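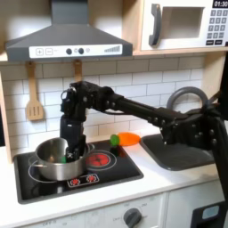

A small kitchen is a good place to judge a robot

On Friday I went to the open day of Drendero in Durberg. I expected speeches. I stood instead before a toy kitchen, where a black arm was working with a steel pot, and I watched it for longer than I planned.

Some visitors laughed at the carrot. I think they were wrong. Reaching into the mouth of a pot is a serious task, also for a child, and we could judge it with our own eyes. The film in the next hall spoke of 2,000 homes, and I could check nothing of it. I would like more companies to show us their slow work.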